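Weline Community Help
Home > Tables, desks and screens > Care and cleaning

Felt-topped table: spilt cordial, and can I put food on it at all?
Posted by Ánh Trịnh
Wednesday, viewed 340 times

I have a felt table top, dark green-blue, bought second hand with no paperwork. The seller thought it was a Durwood but there is no label underneath. The felt is glued down over the whole surface, right round the corners, so I can't take it off to wash it. It measures 900 by 900 and we use it for cards most evenings and for drinks and snacks when people come over.

Last weekend a glass of blackcurrant cordial went over. I got most of it up with kitchen roll but there is a stiff patch the size of my palm, and it has gone slightly sticky. What should I use on it? And is there a sensible way of having snacks on a felt table, or should I give up and move them somewhere else? I have seen people put a sheet of glass on top but the price I was given was silly.

3 replies

margate_pete
Glass. Or don't eat at it.

Tilda R
Member, 17 posts

The stiff patch is sugar, so it should come out with plain water as long as you don't soak it. Lukewarm water in a bowl, a white cotton cloth, wring it out hard. Press it on the patch, lift, turn to a clean bit, press again. Don't rub. When nothing more comes off on the cloth, press with a dry towel and put something flat and heavy on top of the towel for an hour. Then leave it overnight and brush it with a soft clothes brush in one direction. If there is still a purple shadow, put one drop of clear washing-up liquid in a fresh bowl of water and do it again, then go over it with plain water so no soap is left in the felt.

Try it on a bit near the edge first. Some of the cheaper felts let go of their dye, and on a dark colour you get a pale ring that is worse than the stain. The other thing that can happen is the glue underneath softens if too much water gets through. Mine bubbled at one corner and never went flat again.

As for snacks, we still have them on ours. We keep to bottles with screw caps and things in packets and boxes, and pour the drinks at the sideboard. 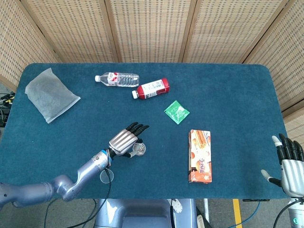

What we do on a snack evening

1. Caps go back on straight after pouring. This matters most for anything red or purple.
2. Boxed biscuits and wafer rolls are fine, but open the inner wrapper over a plate. Wafer crumbs work their way into felt and you need the brush nozzle on the hoover to get them out.
3. Sachets are opened in the kitchen. The powdery ones are very hard to get off dark felt.
4. Keep one plastic bag on the table for wrappers. Otherwise they sit about and leave greasy marks.
5. Cold bottles get wiped down before they come to the table - the water running down the outside will leave a ring.

I also put a folding screen behind mine, the woven sort. It does nothing for stains but it keeps the dog away from the table.

Gordon at Aravena Upholstery
Member

Agree with most of the above. I would leave out the heavy weight, as it can flatten the pile and leave you with a square outline that takes weeks to lift. Pressing by hand with a towel is enough for a patch that size.

On the dye question, wool felt is usually safer than the synthetic kind. If you can find a loose thread at the underside of the edge, snip it off and hold it in a wet white tissue for a few minutes. Colour on the tissue means stop and ask someone to look at it.

Don't use the Fastis carpet spray that gets recommended on here. I have had two tables in after people tried it on glued felt and both had to be recovered. It may be all right on carpet, I haven't used it there.

If the glass is too dear, ask for a clear vinyl cover cut to size. Take it off between uses or the felt starts to smell.

Ánh Trịnh
Thanks both. Did the thread test and the tissue stayed white, so I have done the plain water twice. The stickiness has gone and there is a faint mark you can only find with the lamp on. Will leave it until the weekend before trying the washing-up liquid.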